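Handbook > Interior Doors > Hinged Glass Doors > Section 2

Last updated: Wed 10 October
Edited by Edgars Rätsep

2. Adjusting and maintaining a glazed wooden door

This section applies to Tamel glazed doors hung on two butt hinges in a wooden jamb. For sliding doors, see the Drosero track supplement.

2.1 Before starting

Open the door fully and place a wedge under the free edge. Clear the floor on both sides. Unplug any power cable that crosses the swing path and move it out of reach of the bottom rail.

CAUTION: The glass panel carries most of the door's weight. Do not remove both hinges with one person at the door.

2.2 Checking the gap

1. Close the door until the latch engages.
2. Look along the seam between the hinge stile and the jamb. The gap should be even from top to bottom.
3. If the gap is wider at the top, the upper hinge is loose or its recess is too shallow. Go to 2.3.
4. If the gap is even but the door binds, check the baseboard and the floor for contact before touching the hinges.

2.3 Tightening the hinges

1. Support the door with the wedge so that no load hangs on the hinge being worked on.
2. Tighten the jamb screws first, then the door screws. Use a hand screwdriver - a power driver will strip brass screws.
3. If a screw turns without gripping, remove it and fill the hole with a glued hardwood plug. Allow the glue to cure, then drill a pilot hole and refit the screw.
4. Remove the wedge and swing the door through its full travel.
5. Repeat the check in 2.2.

NOTE: Replacement screws are 25 mm long. Longer screws may split the jamb.

2.4 Cleaning

1. Dust ribbed wood with a soft brush, working along the ribs. A cloth leaves lint in the grooves.
2. Wipe smooth wood with a damp cloth and dry it at once.
3. Clean frosted glass with water and a little dish soap. Spray the cloth, not the glass - liquid that runs behind the beading will stain the wood.
4. Wipe brass hinges with a dry cloth. Do not use metal polish on lacquered brass.

2.5 Adjacent wall and baseboard

Scuffs on a painted wall beside a door are best treated with a damp sponge and light pressure. If the mark remains, touch up with Godoy matt white, feathering the edge outward. Mask the jamb and the top of the baseboard first.

CAUTION: Keep water and wet paint away from wall outlets. Switch off the circuit before painting next to one.

2.6 Records

Enter each adjustment on the door sheet with the door number and the hinge position. Send completed sheets to Edem Dramani at Grandbridge.

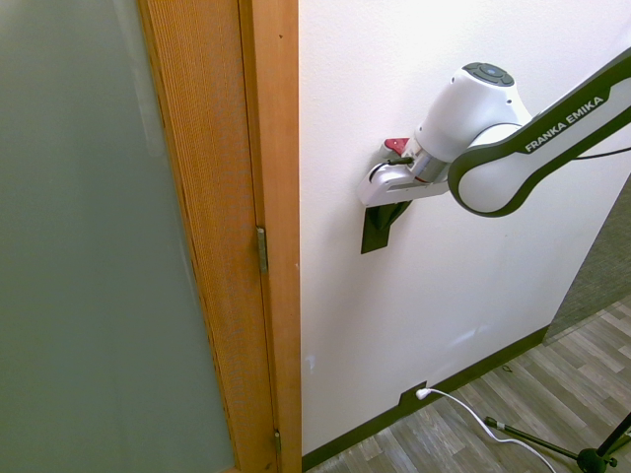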